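Building Grokell: Your Questions
Grokell is a two-finger robot arm that learns household jobs from recordings of people doing them. It lives on a bench in our shared workshop, Vunusik, and the whole thing can be built with hand tools and a 3D printer. These are the questions that land in our inbox most often. The first job we picked was the soap pump by the sink.

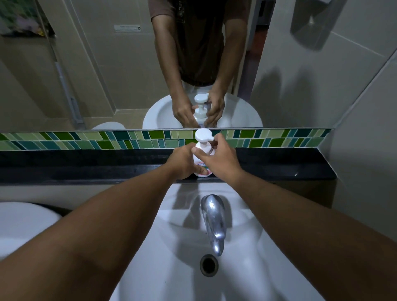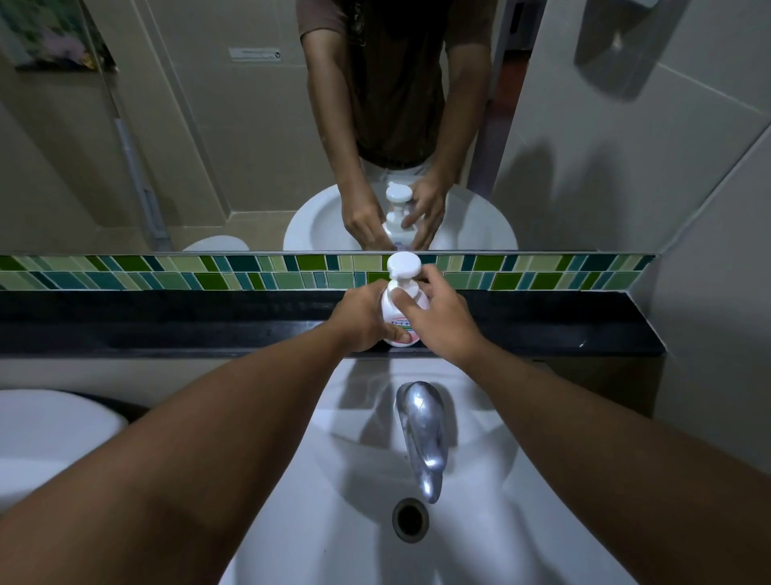
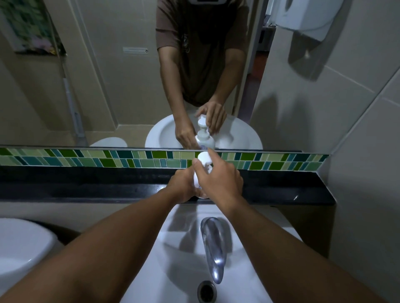 Both hands on the soap bottle, at the bathroom sink.

Answers by Leilani Obi, with additions from Yupin Pongsiri
Last updated May 7, 2026

Why start with a soap pump?
Because it is a wonderful little problem! You have to hold something steady and push on it at the same time, and the bottle tries to slide away from you the moment you press off center. Most people do it with two hands without thinking. If an arm on a bench can manage it, a lot of other pump and push jobs come along almost for free.

But Grokell only has one arm?
For now, yes. We cheat with a cradle – a printed cup, bolted to the bench, that does the job of the holding hand. The arm does the pressing. Usa Sukprasert is working on a second arm and we hope to have both running in June. The recordings cover both hands already, so the data will be waiting when she's done.

How do you record?
From head height, looking down at the hands. Do the job at your normal speed and keep both hands in view the whole time. We threw out a lot of early clips where people slowed down to be helpful, and the arm picked up the same dreamy pace. It was very funny and completely useless.

How many recordings do I need?
We had 300 good ones before the arm pressed a pump reliably, and we are at 859 now. You can get something moving with 40, and I'd encourage you to try it that early. Seeing the arm do a bad version of the job teaches you more about what to record next than another evening of recording will.

Does the mirror confuse it?
It did! A mirror gives you a second pair of hands and a second bottle, and our first tracker jumped between the two sets. Yupin's fix was to mark the mirror area once per batch of clips and have the software ignore anything inside it. If your clips have no mirror in them, skip that step. We kept ours because real bathrooms have mirrors and we wanted to deal with it early.

What about shiny things like faucets?
Highlights on chrome bothered the depth estimate more than we expected. Softer light helps. So does training on clips from more than one room, which we should have done sooner.

Which bottle should I use?
Whatever you have. Stiff pumps are harder, so start with a foaming one if you can. Fill it with water for bench tests – soap on a belt drive is a bad afternoon, and I speak from experience.

Can I build this at home, or do I need a workshop?
Home is fine. Pornthip Petchrat built hers on a kitchen table. You'll want somewhere to clamp the base and a switch you can reach that cuts power to the motors. Please fit the switch before you plug anything in for the first time. The arm isn't strong but it is fast, and it has no idea where your face is.

What is Thammasiri?
The name of the wrist joint. Grokell has had two wrists so far and Thammasiri is the newer one, with a bearing on each side so it no longer droops when it presses down. If you downloaded the files a while back, check the folder name before you print.

Can I share my own recordings?
Please do! Keep faces out of view and ask anyone else in the room first. Xiaoyan Cui looks through everything that comes in and will write back if a clip needs trimming.

What's the next job?
Turning a faucet on and off, and then we'd love to try a towel. Towels are going to be awful. I can't wait.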